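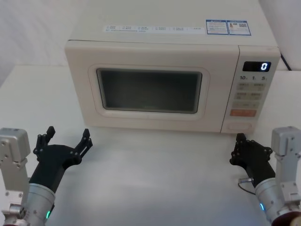

Etmont Motors
Dealer Development Grant — progress report to Jalar Finance
January 2020

This report covers the period since November, when the second instalment of the grant was received. It deals with the used car programme at our Nelo and Dimaculangan yards. New car sales are reported separately.

Stock and sales

The programme was set up to bring more small hatchbacks under the finance limit into our used range. Both yards now carry them. Nelo has sold its share at close to the pace set out in the original application. Dimaculangan has been slower. The yard lost its street frontage to roadworks before Christmas and walk-in trade dropped off, although phone and online enquiries held up.

Buyers have mostly been first-car customers and retirees trading down from larger sedans. Automatic cars move well ahead of manuals at both sites. We have stopped buying manuals at auction unless the colour and service history are very good, and we will clear the ones we have through the trade.

Inspection bay

The new bay at Nelo is open. It has one hoist, a brake tester and a wheel aligner, all bought within the approved budget. Every used car sold from either yard now goes through it. Cars from Dimaculangan are driven over in the morning and returned the same day where no work is needed.

Under the programme, each used car is sold with a warranty of 3 months or 5,000 km... see revised terms below.

Revised warranty terms

The application proposed a three-month warranty limited to 1,000 kilometres. Customers told our sales staff that the distance was too short to be of use, and we agree. With your approval we removed the distance limit in November and kept the three months. Claims so far have been minor: batteries, a window regulator, a leaking radiator hose. The cost has been met from the yards' own margin and no grant money has been used for it.

Training

We have five technicians enrolled in the hybrid servicing course. All have finished the theory units. The practical assessment was put back by the training provider and will now take place in autumn. Until then, hybrid trade-ins go to an outside workshop for battery checks, which adds to the time before they can be put on the lot.

Spending

To date we have spent 80 per cent of the grant. The largest item was the hoist and its installation, including the concrete work. The remainder is set aside for the practical assessments, new signs at Dimaculangan and a second diagnostic scanner. We do not expect to ask for further funds.

Matters for your attention

The roadworks at Dimaculangan are running behind schedule. If the frontage is still closed when the next report falls due, we would like to move part of that yard's stock to Nelo and count those sales towards the combined target — the split between yards would change but the total would not. Please let us know whether this needs a formal variation.

The tyre supply agreement is still unsigned. The supplier has asked for a longer term than we want to give. We are buying at the ordinary trade price in the meantime.

Receipts for the equipment and the enrolment records are attached.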